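How to sort a play kitchen after the children are finished

At our playgroup in Trenholm the play kitchen is used every day, and at the end all the small pieces are lying everywhere. I tried many systems and this is the one I kept. You need 2 shallow trays, one cup and a soft cloth. It takes 11 minutes if you do not stop to play yourself.

First, put everything on one table. Do not sort on the floor, you will lose the small pieces. A dark table top is good for this work - the light and colorful toys are easy to find on it.

Second, choose one tray for the bread. Put it in the middle of the table and bring the slices to it one by one. Keep the same kind together, so a child can make a whole sandwich later.
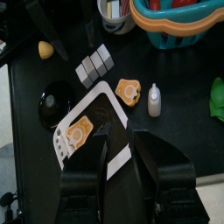 Photo: Bowen Play Library, 10 Apr 2022

One orange slice is in the white tray and its pair is still on the table next to it. The little white bottle waits for later, with the other pieces which are not bread.

Third, stand the long and thin things in a cup. In a tray they roll under the food and you must search for them each time.

Fourth, wipe the inside of the trays. Dust stays very visible on a black bottom. I use a cloth with a little warm water and let the tray dry for 60 minutes before I put it in the cupboard.

If a piece has no pair, keep it in a separate bag until June and then decide.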